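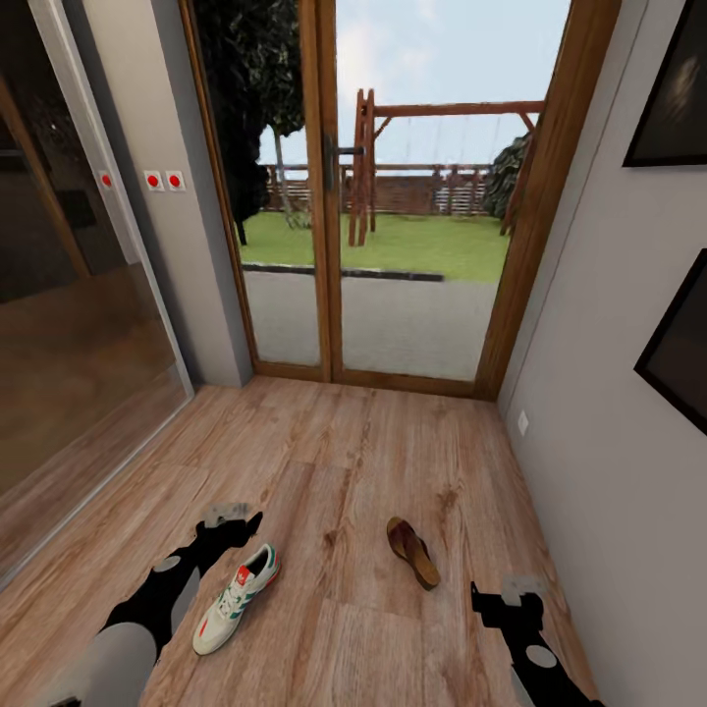 Draughty double doors onto the garden, fix or replace?

olleyoak
Morning all. Bought the house in September and the double doors out to the back garden are letting in a gale along the bottom. Wood frames, big panes, lovely to look at, but I can feel it on my ankles from the bottom of the stairs! Had a firm called Gruvinholm round and they quoted £425 to rehang both leaves and fit new seals. The chap also dropped heavy hints that I'd be better off with a whole new set. I don't want a new set, I like the colour of these. Is £425 daft for what it is?

Mrs_Pelmet
Not daft, no. We paid £398 for the same sort of job, but that was two years ago and didn't include the seals. Make sure they take the doors right off and look at the bottom edge, ours had never been painted underneath and had drunk up water for years.

kettle_and_plane
I'd say it is daft. Brush strip and a tube of filler, done before lunch. Shut a bit of paper in the door and pull. If it slides out you've got a gap there, if it grips you haven't. Go all the way round both doors before you let anyone near them with a screwdriver.

Mrs_Pelmet
Brush strip on a door that's dropped is a waste of money, sorry. You'll be doing it again next winter.

kettle_and_plane
Mine's been on 4 winters and it's fine, but alright.

olleyoak
Did the paper thing last night. Grips nicely at the top and down the hinge sides, slides straight out along the bottom and for a bit where the two doors meet. So is that dropped or just worn out?

tinribs
Could be either. Open the one you use most and lift it by the handle. Any play and it's your hinges, and longer screws might sort it. Also check the bolts on the other leaf, if it isn't pulled in tight top and bottom the middle will never seal whatever you stick on it.

marrowfat
Unpopular opinion, get the new ones. We hung on to our old wooden pair out of sentiment and I sanded and oiled the blessed things every single year. Don't miss it one bit.

Mrs_Pelmet
Oiling a door once a year is hardly a hardship, marrowfat.

olleyoak
Tinribs, there's play! Quite a lot of it. Off to find some longer screws, and I'll ring Gruvinholm if I make it worse.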